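Clemine gets a wider run, Cotisthorpe added
Posted in Film News, November
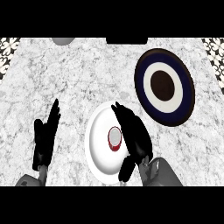 Is Clemine getting a proper cinema release after the festival?
Limited, but it's happening. Kowalczyk Pictures has confirmed 2 extra weeks for the drama at the Culach, plus a first booking at the Cotisthorpe Regal, where the late session starts at 9:15 pm.

Quick recap for anyone who missed the festival write-ups. Clemine is the slow one about a widow who takes a lodger for the summer and slowly stops answering her daughter's letters. Very little dialogue in the first 40 minutes. Some people walked out at the opening screening, plenty more stayed for the Q&A and argued in the foyer till they were asked to leave.

The Culach sold all 412 seats for its second night, a house record for a subtitled film according to the cinema. Hence the extension. Distributor says more regional dates are being talked over but wouldn't name towns.

Also changed — the rating. It went in unclassified for the festival and now comes back with a mature advisory, mostly for the bathhouse sequence. No cuts, we're told. The colour grade has been redone too, so those murky night scenes by the river should be a bit easier to folow.

Still no word on streaming. The distributor's line is cinemas first, then "we'll see after the summer holidays".

Tickets for both venues on sale now, concession prices at the matinees only. Members of the Culach film club get in for half price but have to book at the box office, the website dosen't recognise the cards yet. Short film before the feature at Cotisthorpe — title to be announced.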